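The great utensil clear-out

So I finally did the crock. You know the one, the big pot next to the stove that every kitchen seems to grow, where you shove a hand in for a spatula and come out with a whisk, a skewer and a paper cut from who knows what. Ours had got so full that pulling anything out meant lifting the whole pot off the counter (and once, in March, dropping it).

I blame moving. When we left the Lindsay Street place I packed the kitchen last, at 2 in the morning, and everything with a handle went into one box. Then the box went into the crock and that was that for years!

My method, if you can call it one, was to tip the lot out and make myself pick each thing up. Had I cooked with it since winter? Would I buy it again? The plastic ladle with the melted lip went straight in the trash. Same for the pasta fork with three teeth left. I had 18 things in the give-away bag before I'd finished my coffee, and I felt wonderful, and then I got to the wooden stuff and slowed right down.

I can't be sensible about wooden spoons. My neighbor Tadeusz Piątek talked me into oiling mine a while back and now I'm hopeless, I want to keep every single one. He uses plain mineral oil, rubs it in with an old T-shirt and leaves it overnight. I did two coats this time.
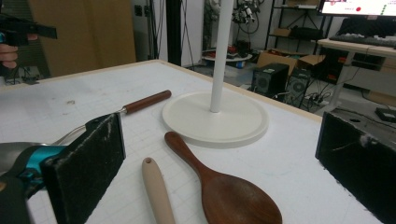
The big reddish brown spoon is staying, obviously. It has the kind of grain you want to stare at while the onions cook, and the bowl is deep enough to taste soup from without wearing it. Anything metal with a wooden handle stays too, as long as the handle doesn't wobble, and those get washed by hand from now on (I'm looking at my husband here).

What I haven't figured out is where they all go. The crock is back on the counter and much emptier, but I'm tempted by a shallow drawer with dividers, like my sister has. Hers is so tidy it makes me a little mad. If you've gone from crock to drawer, tell me whether you went back!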